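Collecting Two-Arm Examples for the Flulteo Project
Progress report, Mar 3, 2020
Elvira Llanos and Kamran Butt. Advisor: Vernon MacLeod

3. Data collection

Our goal for this part was to record enough examples of one task to train a first policy. The task uses both arms and a blue bin. We chose it because the dishes are thin and hard to pick up from a flat surface with one gripper.

We drove the arms by hand and saved the joint positions with the video. Each session lasted 14 minutes, followed by a break. We planned 100 episodes and ended up with 305, counting the ones we later threw out. Other items stayed on the table on purpose - we wanted the policy to see some clutter.

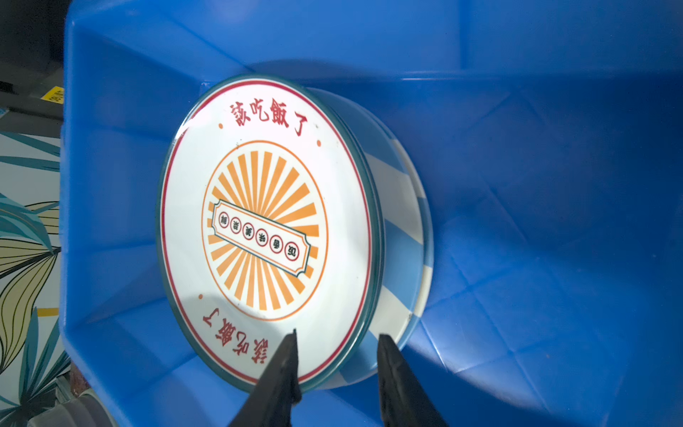
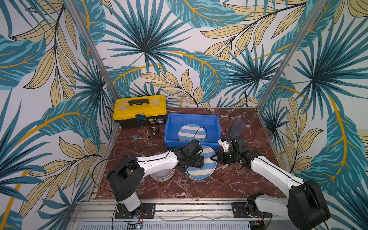
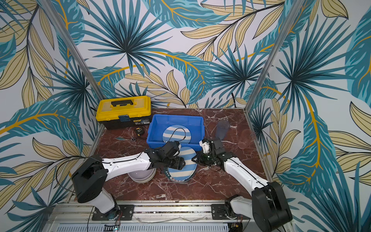
Figure 4. Wrist camera view inside the bin (first) and fixed camera views of the two arms with a striped plate (second and third).

The fixed view was the easiest to label from. The wrist views were harder, mainly where glare washed out part of an object. Kamran labeled the start and end of each episode, and Elvira checked every tenth one.

We dropped episodes where an arm hit its joint limit or the video lagged. Seven more had no usable wrist video - a loose connector, fixed in October.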